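Hilo largo sobre lo de los brazos en mi trabajo, que me lo habéis preguntado mil veces por privado y prefiero contarlo una vez y bien 🧵

Para quien no me conozca: llevo 13 años en Fullomport, en la nave de preparación de pedidos pequeños. Sorpresas, cápsulas, auriculares sueltos, recambios, todo lo que cabe en un puño y tiene que acabar en su bolsita. Manos, mesa y radio de fondo. Ese era el trabajo.

En mayo nos dijeron que entraba la automatización. Así, con esa palabra. Reunión a las 8 de la mañana, café malo, una presentación con flechas. Salimos todos con cara de funeral y una compañera preguntando en alto si tenía que actualizar el currículum (le dijeron que no, pero se lo dijeron mirando al suelo).

El proyecto se llama Urida. La integradora es Drargate, que nos mandó a su gente con maletas y muchísimos cables. Nos pusieron en la zona del fondo, donde antes estaba la balanza vieja que todos odiábamos. A la balanza no la ha echado de menos ni el de mantenimiento.

Lo primero que me sorprendió es lo poco que sabe un robot cuando llega. Yo me imaginaba que se enchufaba y hala, a trabajar. Pues no! Hay que enseñarle cada cosa moviéndolo una misma, repetir, volver a empezar, cambiar el objeto de sitio, repetir otra vez.

Y ahí entramos nosotras. Pidieron gente de línea para enseñar a los brazos, porque los ingenieros cogen un huevo de plástico como si fuera una bomba y las de la mesa lo cogemos sin mirar. Me apunté la primera. Más por cotilla que por otra cosa, lo confieso.

Los huevos son lo peor. Lisos, redondos, con la junta de las dos mitades. Si aprietas poco se te resbala, y si aprietas mal se te abre. Yo eso lo tengo en los dedos desde hace años y no sabía que lo sabía hasta que tuve que explicárselo a una pinza.

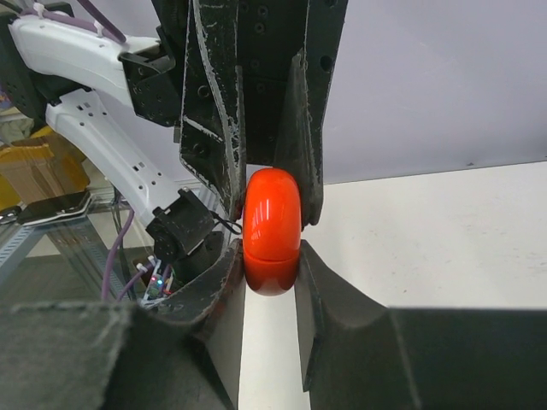
Shona Ruawai: pues yo ahí veo a alguien enseñándole a la máquina que le va a quitar el turno. En Lo Presti empezamos igual y a los pocos meses ya no renovaban a las eventuales. No digo que no lo hagas, digo que lo pidáis todo por escrito.

Shona, te leo y te doy la razón en lo de por escrito. Es lo que hicimos. Tardamos más de lo que me habría gustado y hubo una tarde bastante fea, con gente llorando en el vestuario, pero hay papel firmado. Las eventuales que estaban siguen este año. El siguiente se negocia, y ahí no voy a prometer nada que no esté en mi mano.

Sigo. Qué ha cambiado de verdad, en el día a día:

Las muñecas. Yo llegaba a casa y no podía abrir un bote de tomate. Ahora alterno, dos horas de mesa y dos con los brazos, y duermo sin la férula. A mí esto me ha cambiado más la vida que cualquier subida de convenio (que también la quiero, ojo, que nos conocemos).

La cabeza, en cambio, acaba frita. Enseñar cansa de otra manera. Estás pendiente de la pinza, de la pantalla, de si has dejado el objeto donde tocaba para la siguiente repetición. El primer día hice 179 repeticiones y al salir no me acordaba de dónde había aparcado.

La charla. Esto lo llevo peor. En la mesa hablábamos todo el rato, de los críos, de la serie, de quien no estaba delante. Con los brazos te pones a lo tuyo y se te pasa la mañana callada. He propuesto que nos pongan de 2 en 2 y me han dicho que lo estudian. Lo estudian desde hace bastante ya – yo lo sigo pidiendo.

El vocabulario! Mi madre me llamó el otro día y le dije que había tenido problemas con el agarre. Silencio al otro lado. Pensaba que hablaba del coche.

Y el orgullo, que no me lo esperaba. Cuando una tanda sale bien y la chica de Drargate te pide que repitas cómo lo has hecho, más despacio, para apuntarlo… pues mira, en 13 años ningún encargado me había pedido que le explicara cómo trabajo.

También hay cosas que me cabrean, que esto no es publicidad. Nos suben el plus de formación solo los días que enseñamos, y limpiar y preparar la mesa entre tanda y tanda no cuenta como enseñar. A ver quién pone las piezas, si no. Se ponen solas, por lo visto.

Ahora estamos con la parte difícil, que es mezclar. En la mesa nunca te llega todo igual y colocadito, te llega como te llega. Así que les dejamos piezas distintas desperdigadas, unas claras y otras negras, alguna pegada a otra, y a ver cómo se las apañan. A mí me gusta más esta fase. Se parece al trabajo de verdad.

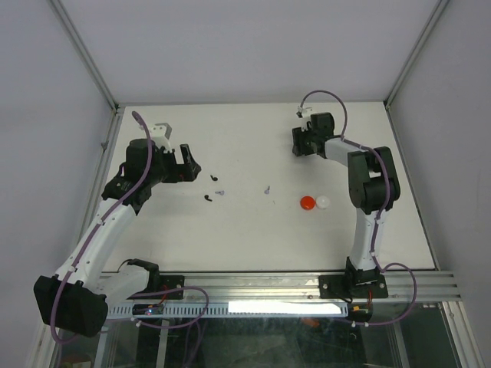 Los dos brazos y las piezas repartidas por la mesa.

Las piezas que se tocan son las que más guerra dan. Tú separas con la uña y ni lo piensas. La pinza no tiene uña. Llevamos 3 maneras distintas de enseñárselo y cada una de nosotras defiende la suya a muerte (la buena es la mía).

Me preguntabais si recomiendo apuntarse cuando lo ofrezcan en vuestra empresa. Yo diría que sí, pero con condiciones: que el plus cubra la jornada entera, que la rotación esté escrita y que alguien de la línea esté en las reuniones donde se decide el ritmo. Lo último nos costó y es lo que más se nota.

Si alguien está pasando por lo mismo en otra nave, que me escriba y le cuento cómo redactamos lo de la rotación. Contesto a partir de las 7 de la tarde, que es cuando llego a casa y me siento.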